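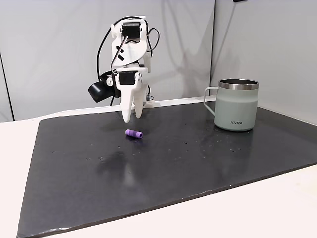

Wilmer Zapata

Chapter 2
Good Practice at the Bench

Small robot arms are now common in teaching laboratories, and many are assembled by the students who use them. Their low weight leads people to treat them as harmless. The rules in this chapter apply to every arm in the course, whatever its size or cost.

The first rule concerns the work surface. Before power is applied, the operator shall remove from the arm's reach any item the task does not require. Items that remain, such as a mug or a small cylinder to be grasped, are entered on the task sheet. The board is inspected for residue and liquid, and the inspection is recorded even when nothing is found.
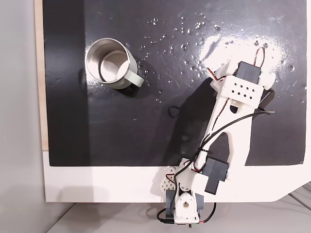

Liquid deserves separate treatment. Droplets on a board can reach servo housings and connectors, and they change how an object slides when it is pushed. Under the Brilcombe bench code, which this book follows, motion stops when liquid is seen near the arm and resumes only after the surface has been wiped dry and a second person has signed the sheet.

Cables are the subject of the second rule. Each loop must be long enough for the full travel of its joint and must stay clear of the fingers. Obed Mensah's review of the Rarville teaching laboratory covered 2,276 logged sessions. Cable faults accounted for 14 of the stoppages, and his recommendations are set out in Section 2.2.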